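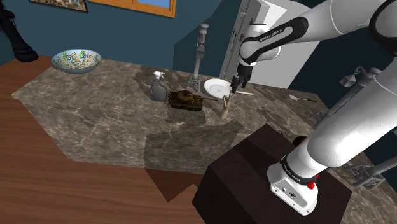
Mármol gris tirando a marrón, con muebles claros.

Preguntas frecuentes sobre encimeras de mármol

Por Nisreen Zein. Última actualización: 31 de diciembre de 2022

Me escribís mucho con las mismas dudas, sobre todo desde que publiqué la entrada de la mancha de remolacha (sí, sigue ahí, ya le he cogido cariño). He juntado las respuestas en una sola página y la voy ampliando cuando llega algo nuevo. No soy marmolista. Soy una señora que cocina a diario sobre mármol, que ha metido la pata bastante y que tiene un marmolista con mucha paciencia al teléfono.

¿Te arrepientes de haber puesto mármol en la cocina?

No, pero los tres primeros meses sí. Iba detrás de todo el mundo con una bayeta, ponía posavasos debajo de los posavasos, y cuando mi hermana cortó un limón directamente sobre la piedra casi la echo de casa. Luego llegó la primera marca, y la segunda, y un día me di cuenta de que llevaba semanas sin mirarlas. Si sois de los que sufren con un arañazo en el coche nuevo, pensáoslo dos veces.

¿Qué diferencia hay entre una mancha y una marca de ácido?

¡La pregunta del millón! Una mancha es algo que ha entrado en la piedra: aceite, vino, café, la dichosa remolacha. Se ve más oscura o de otro color. Una marca de ácido es otra historia: el limón, el vinagre o el tomate reaccionan con el carbonato cálcico y se comen el pulido. Se ve mate, normalmente más clara, y si pasas el dedo a veces notas la superficie un poco áspera.

Importa distinguirlas porque se arreglan de manera distinta. La mancha se saca con una cataplasma. La marca de ácido no se limpia con nada, hay que volver a pulir esa zona. He visto a gente frotar una marca de vinagre con más vinagre, y claro, así acaba la cosa.

¿El sellador evita las marcas del limón?

No. Ojalá. El sellador tapa los poros y os da tiempo para limpiar antes de que el líquido entre, pero el ácido ataca la superficie igual. Cuando compré mi primer bote entendí lo contrario y me quedé tan tranquila con una salsa de tomate encima media tarde.

¿Qué sellador usas?

Ahora mismo uno de Tindunex, al agua, que casi no huele. Antes usaba el de Ferik, que también me fue bien, pero llevaba disolvente y había que tener las ventanas abiertas toda la mañana, cosa que en invierno no le recomiendo a nadie. No me patrocina ninguno de los dos, los pago yo. El bote de 1000 ml me ha cundido muchísimo y sigo con él.

Leed la etiqueta, porque cada fabricante pide sus tiempos de secado. Lo que sí es común a todos los que he probado: hay que retirar el sobrante antes de que se seque. Si se seca encima queda una película pringosa que cuesta un disgusto quitar. (Se quita, normalmente, con un poco más del mismo producto y un paño limpio, frotando enseguida.)

¿Cómo sé si me toca sellar otra vez?

Con la prueba de la gota. Echad un poco de agua limpia sobre la piedra, junto al fregadero por ejemplo, y esperad 30 minutos. Si al secarla la piedra está más oscura, toca. Si sigue igual, podéis olvidaros una temporada. Yo hago la prueba en varios sitios, porque la zona del fregadero se gasta muchísimo antes que la esquina donde tengo el frutero.

En mi caso sello una vez al año, en agosto, cuando se van todos a la playa y la cocina es solo mía. Hay piedras más cerradas que aguantan bastante más.

¿Con qué limpias a diario?

Agua templada, una gota de jabón neutro de los platos y un paño de microfibra. Luego aclaro con otro paño húmedo y seco. Lo de secar parece una manía mía, pero si vivís en una zona de agua dura como yo, notaréis la diferencia: la cal se queda agarrada alrededor del grifo y después no la podéis quitar con antical, que es ácido.

Lo que no entra en mi cocina, o al menos no toca la encimera:

Vinagre y zumo de limón, por muy naturales que sean
Antical
Lejía y amoniaco
Estropajo verde
Cremas limpiadoras con partículas, de las que rascan

¿Y el bicarbonato? En todas partes dicen que sirve para todo

Para la cataplasma, estupendo. Para frotar, yo no lo usaría sobre un mármol pulido, es un abrasivo suave y a la larga le quita brillo. Y la mezcla de bicarbonato con vinagre, que hace tanta espuma y queda tan bonita en los vídeos, dejadla para otra cosa.

¿Cómo se hace la cataplasma?

A ver, que tiene su punto de repostería. Para manchas de aceite mezclo bicarbonato con un poco de agua hasta que queda como crema de cacahuete. La extiendo sobre la mancha, pasándome un dedo por cada lado, con un grosor de medio centímetro. La cubro con film, pego los bordes con cinta de carrocero y hago unos agujeritos con un palillo. Se deja así un día entero. Después quito el film y espero a que la pasta se seque del todo al aire, porque es al secarse cuando tira de la grasa hacia fuera. Se retira con una espátula de plástico, se limpia y se mira.

Casi nunca sale a la primera. La mancha de aceite de las croquetas necesitó cuatro rondas, y entre la segunda y la tercera juraría que no había cambiado nada.

Para café, té o vino cambio el agua por agua oxigenada, pero solo en piedra clara. En mármoles oscuros o de color puede aclarar la superficie y dejar un cerco peor que la mancha. Probad siempre en un rincón escondido, el trozo que queda detrás de la tostadora es perfecto.

¿Puedo poner una sartén caliente encima?

Por poder, la piedra aguanta el calor bastante bien. Yo no lo hago. El problema es el cambio brusco de temperatura, que puede abrir una fisura donde ya había una veta débil, y además el sellador sufre. Tengo un salvamanteles de corcho colgado al lado del horno y lo cojo sin pensar. Cuesta cuatro perras.

¿Pulido o apomazado?

Yo puse pulido porque me enamoré del brillo en el almacén, y si volviera a empezar lo pondría apomazado. El acabado mate disimula mucho mejor las marcas de ácido, ya que todo es mate de entrada. A cambio parece que agarra las manchas de grasa con más ganas, y hay que estar más pendiente del sellado. En casa de mis suegros lo tienen apomazado y envejece con una dignidad que ya quisiera yo.

¿Se puede pasar de uno a otro sin cambiar la encimera?

Sí, un profesional puede hacerlo en la propia cocina. De pulido a apomazado es lo más sencillo. Hay polvo o hay barro, según si trabajan en seco o en agua, así que vaciad los cajones de debajo o tapadlos muy bien. ¡Muy bien, de verdad! Una lectora estuvo sacando pasta blanquecina del cajón de los cubiertos una semana.

Si queréis hacerlo por vuestra cuenta, hay discos de diamante de varios granos. Para quitar una marca pequeña en un mármol pulido yo he usado a mano un pliego de 800 y luego polvo de pulir, y me quedó aceptable, pero si me agacho a contraluz sé perfectamente dónde fue. Para la encimera entera, llamad a alguien.

¿Cuánto te costó?

No doy el total porque mi cocina tiene una forma rarísima y no os serviría de referencia. Lo que sí cuento es la sorpresa: el hueco del fregadero se cobra aparte, y los cantos también. A mí el canto redondeado me lo pusieron en una línea separada del presupuesto por 161 euros, y casi me lo salto leyendo. Pedid siempre el presupuesto desglosado, con transporte, huecos, cantos y copete.

¿Dónde elegiste la tabla?

En Enley, un almacén de las afueras con las tablas puestas de pie en un patio. Id a ver la vuestra, por favor. La muestra que os enseñan en la tienda de cocinas es un cuadradito, y el mármol cambia una barbaridad de un bloque a otro y hasta dentro de la misma tabla. Yo iba convencida de que quería blanco con veta fina y salí de allí con la piedra más movida del patio.

Dos trucos que aprendí allí: mojad la tabla con un poco de agua para ver cómo será el color con el sellado más intenso, y haced fotos con la tabla entera para decidir con el marmolista dónde cae cada corte. Una veta gorda partida por el hueco de la placa queda regular.

¿Qué hago con la junta de la esquina? Se me ha puesto negra

Si es silicona, se corta con una cuchilla (de plástico, si encontráis una que corte), se limpia y se pone nueva. Pedid una silicona neutra apta para piedra natural. La acética, la que huele a vinagre, puede atacar el mármol y algunas dejan un cerco grasiento en el borde que ya no se va. La que puse yo es de Lengyel y de momento sigue limpia.

Si lo que está negro es una junta entre dos piezas de piedra, rellena con resina o masilla, ahí prefiero no meterme. Llamad a quien la instaló.

Tengo un piquete en el canto, ¿se nota mucho el arreglo?

Depende del color. En mármol con mucha veta el relleno se pierde y hay que buscarlo. En uno liso se ve algo más. Se repara con una resina teñida en el tono, se deja endurecer y se rebaja a ras. Si conserváis el trocito que saltó, guardadlo en una bolsa, a veces se puede pegar y queda mucho mejor que la resina. El mío fue por la olla exprés, contra el borde del fregadero — no encontré el trozo y eso que barrí hasta debajo de la nevera.

¿Se puede amasar directamente encima?

¡Sí, y es lo mejor que tiene! La piedra está fresca y el hojaldre y la masa quebrada lo agradecen muchísimo. Limpio antes con agua y jabón, aclaro bien, seco y enharino. Para recoger la masa pegada uso una rasqueta de plástico. Eso sí, con la mantequilla no me eternizo, y en cuanto acabo limpio, que la grasa es lo que entra con más facilidad.

Me han ofrecido cuarcita y dicen que es casi lo mismo

Se parece por fuera y a veces engaña, pero la cuarcita de verdad es mucho más dura y no reacciona con el limón. Digo de verdad porque en algunos almacenes llaman cuarcita a piedras que son más bien un mármol dolomítico. Pedid un recorte y dejadle una gota de zumo de limón encima un rato. Si queda mate, ya sabéis lo que os están vendiendo. Y no la confundáis con el cuarzo de las encimeras, que es un aglomerado con resina y tiene sus propias reglas (con ese, mucho más cuidado con el calor).

¿Puedo mandarte una foto de mi mancha?

Claro, en los comentarios o por correo. Hacedla con luz de ventana y de lado, que es como se ve si la superficie está mate. Contadme también qué se derramó, si lo sabéis, y qué le habéis echado ya. Tardo en contestar, sobre todo en verano, pero contesto.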